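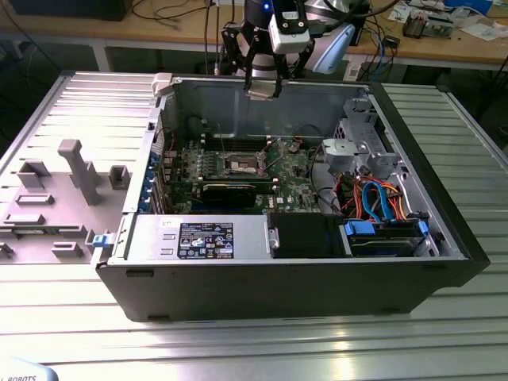

Washington Brito

4.2 Disassembly station during the open day

Figure 3 shows the station as visitors saw it at the Lemosberg open day, with the arm over an open desktop tower. The case lies on its side on the aluminum work surface and its side panel has been taken off and laid next to it. This is the starting state for every run reported in this section. Opening the case was left out of the task, as in our earlier work on the Grukby line, and was done by hand by the operator.

The open day differed from our lab trials in several ways. The station was moved from the lab to the front hall the evening before, and the mount was recalibrated there by Killian Fleury. Light came from the hall windows and changed through the day. Visitors stood behind a rope on one side and were free to talk to the operator, who had to answer questions while watching the arm. We did not ask them to keep quiet or stand still.

Each demonstration followed the same order. The operator placed the tower against two stops on the work surface and started the planner. The arm moved to a viewing pose, then to a pre-grasp pose above the case. From there it tried one part, chosen by the operator from a short list: a drive in its carrier, a cable connector, or an expansion card. We let visitors pick from the list when they wanted to, and most groups asked for the drive. In the desktop model used here the drive bay has blue clips on both sides of the drive, and these clips give the vision module a clear color cue. The same blue is used for the retention clips at the expansion slots, and in lab trials this had led to some confusion between the two regions. For the open day we limited the search area by part type.

Cables were the harder case. The leads between the drive bay and the motherboard cross each other and do not lie the same way in any two towers. The planner treats them as a soft obstacle, so the fingers may touch them but may not close on them unless a connector is the chosen part. Thongchai Srisuk, who ran the afternoon sessions, stopped the arm by hand whenever a lead was pulled tight. A stopped run was logged as a failure even if the part could still have been reached.

We completed 30 runs over the day. Runs were kept under 4 minutes so that a group could see one from start to finish - longer attempts were ended by the operator and also logged as failures. Because the choice of part was left partly to the visitors, the runs are not balanced across part types, and we do not compare success rates between them. The lab trials in Section 4.1, with 100 runs in a fixed order, should be used for that purpose.

What the open day did give us was a record of operator stops under less controlled conditions. Most stops came shortly after the arm left the pre-grasp pose, when the gripper was close to the edge of the case. Both operators reported that the distance to the metal was hard to judge from where they stood, and that they had stopped early to be safe. In later sessions at Aubert we moved the operator to the other side of the bench and added a spoken distance readout.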